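Laundry Robot Tips: Getting the Software to Unload a Front Loader

Posted June 13, 2020 in Workshop and Laundry

These are the notes we keep taped inside the cupboard door at the Whiteley workshop, typed up after several readers asked for them. They cover a two-armed machine emptying a front-loading washer into a basket. We run the Plerkmont planner with our own scripts on top, but most of this applies to any setup.

Set the door as an obstacle first. A washer door swung wide open takes up more room than the washer drawing suggests, and the planner only knows what you tell it. Model it as a thick disc plus the bulge of the glass, then add 4 cm all round. If you skip the bulge, the elbow will find it.

Mask the door glass before you segment anything. Curved clear plastic or glass gives bad depth readings, and reflections come through as objects. We had the Dinelier segmenter report grasp points on the glass for most of a morning. A fixed mask tied to the door angle fixed it. Re-check the mask whenever the machine has been moved.

Treat the inside of the drum as its own zone. Shiny perforated steel is hard on depth cameras, so we fit a plain cylinder to the drum opening and throw away every point that lands outside it. What remains is the load. Take two views from slightly different head positions and merge them. 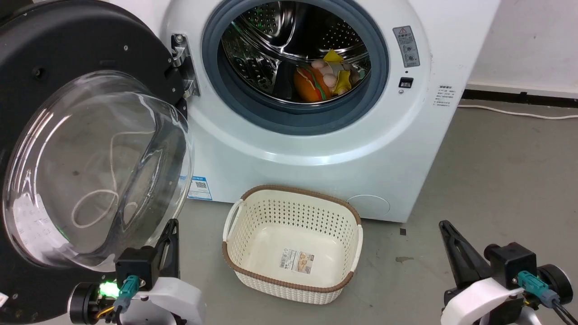 Pick from the front of the pile and work back. Soft toys are a good practice load, as they hold their shape better than socks and don't knot together. Mix in something firm as well, such as a toy hamburger, so the grip force setting gets tested at both ends. If the planner sorts by height only, it will reach over the near items and drag them against the gasket.

Keep the gasket out of the grasp list. The rubber folds look a lot like dark cloth to a colour-based detector. Give it a label of its own and set the cost high. Fingers should enter level with the middle of the opening and tip down only once past the rubber.

Put the basket straight in front, on the floor. Then save its rim height as a named value in the config file. Ours was typed as a bare number in 2 scripts and changed in only one of them. A basket with holes in the sides can show up as a broken outline, so fit a box to the rim and ignore the walls.

Use one arm at a time inside the drum. The Kimberg scheduler allows both, but the opening is too narrow to be worth it. Park the other arm beside the basket.

Log every attempt, including the dull ones. In 374 logged picks we had 51 misses, and more than half were bad depth at the back of the drum. We would have blamed the grippers otherwise.

Finish with an empty-drum check. Save a reference view of the bare drum, compare against it after the last pick, and turn the drum a quarter by hand before comparing again. Small items sit behind the ribs.

Notes on dryers will go up in July.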